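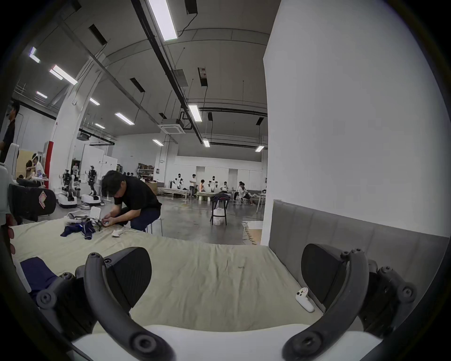

The spare bed is where the washing goes to wait. Most homes have a version of it: a mattress with no proper bedding on it, a heap of dark clothes at one end, a charger, a cable, something small and white that belongs to something else. By Wednesday there is no room left to sit down.

Graziella Sorrentino has spent 20 years looking after furnished lets, first for De Luca and now under her own name, Clavden. She has strong views on beds as work surfaces. "People fold on the bed because it's the biggest flat thing they own," she says. "Fine. But clear it first. If you fold next to a pile, the pile wins."

Her method is short. Electrical things come off before anything else, and their cables go with them, wound loosely and put in a box on the floor. Controllers and remotes go in the same box. Then the clothes are pulled to the foot end and the cover is smoothed by hand from the headboard down. A pale fabric will show every crease, and also every bit of fluff from a navy jumper, so dark things are best folded on a towel.

Navy with white trim is a nuisance of its own. Deolinda Cordeiro, who ran a laundry counter for years before joining Clavden, washes it cool and inside out, and keeps it away from new jeans. She folds such pieces with the trim on the inside so that it doesn't pick up dust on the shelf. Sleeves go in first, then the hem up to the collar. She doesn't iron unless asked.

Upholstered headboards get less attention than they need. The kind with vertical channels collects dust down every seam. Sorrentino uses the narrow nozzle of the vacuum cleaner, top to bottom, one channel at a time, and a barely damp cloth afterwards. Grey hides a lot, she says, and tenants are often surprised by the colour of the cloth.

Height matters too. Anyone kneeling or squatting beside a low mattress to sort small items will feel it in the knees within the hour. Clavden's staff carry a folding stool, a plain one from Pikano, and sit down to pair socks. Cordeiro prefers to stand and does the small things at the kitchen table instead.

Clothes that have sat in a heap for more than a week get shaken out and hung overnight before anyone decides whether to wash them again. Usually about half can go straight back in the drawer.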